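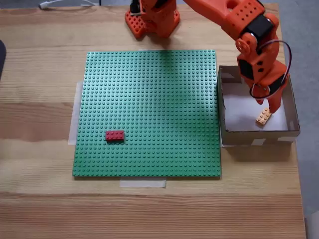
Galovard Community Help
Home > Tables, Floors and Worktops > Tape and adhesives

Holding a LEGO baseplate flat on a wooden table without marking the wood

Posted by Selma Vlachou, Jun 13, 2019
2143 views

I have one of the large square green LEGO baseplates on a light wooden table, and it needs to stay in the same spot for weeks at a time. If it isn't fixed down it slides when a brick gets pressed on or pulled off. Right now I'm using masking tape. A long strip runs down the left edge and there is a short one at the bottom edge near the middle. It works well enough, but I have two concerns.

The first is the finish. The table was oiled in January and I don't want pale patches or glue lines where the tape has been. The second is that the tape lifts after a while. I press it back down and a few days later it is up again.

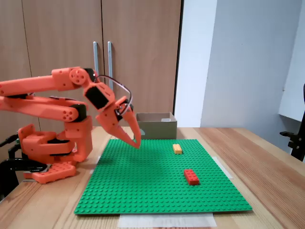

The green baseplate on the wooden tabletop.

I don't want to screw anything into the table, and I would like to keep the studs along the edges free if I can. Double-sided tape on the underside was my first thought, but the bottom of a baseplate is hollow under the studs, so there isn't much surface for it to stick to. I bought a roll of Stukex removable mounting tape anyway and haven't opened it. Has anyone left that on oiled wood for longer than a weekend?

There is also a small open cardboard box standing next to the plate for the loose bricks. I lined it with white paper and taped it, and it moves around too. Ideas for that are welcome.
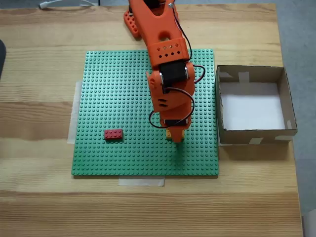
Plate taped down, brick box on the right.

Amra Angelovski
928 points

Masking tape is fine, but change it more often. The adhesive gets harder to remove the longer it stays, and sun makes it worse. If the table is by a window I would put on new strips every week and not press the old ones back down. Once the tape has lifted it has picked up dust and oil and won't hold again.

For the finish, wipe the wood with a dry cloth before taping. Oil that has had since January should be cured, but try a strip on the underside of the table first and leave it there as long as you plan to leave the real one. Pull it off slowly and flat against the wood. If there is a line left over, a little of the same oil on a rag usually takes it off.

I would return the Stukex. Foam tape on oiled wood either lets go or takes some finish with it - I have had both.

Bujar Delić

just glue it to the table

Despina Babić
3102 points

Don't glue it to the table.

What I did was put the baseplate on a board. I had a shelf board cut a bit larger than the plate, glued the plate to that, and put thin rubber shelf liner under the board. The weight keeps it from sliding and there is no tape on the table at all. You can also pick the whole thing up when you need the table for something else. Use a glue that is meant for plastic, and put some books on top overnight so the corners don't come up.

If you need it in exactly the same place each time, put a small corner of tape on the table where one corner of the board goes. That is a lot less tape than you have now.

The same liner works for the box. Cut a piece the size of the bottom and set the box on it. If it still slides, put something heavy and flat in the box under the paper.

Selma Vlachou

Thanks. I have done the test strip under the table as Amra said and will leave it until the end of the month. If it leaves a mark I'll go with the board. Despina, how thick was yours? I'd like to keep the height as low as possible.

Despina Babić

Half an inch. A quarter inch would probably do, but check that it's flat before you buy it.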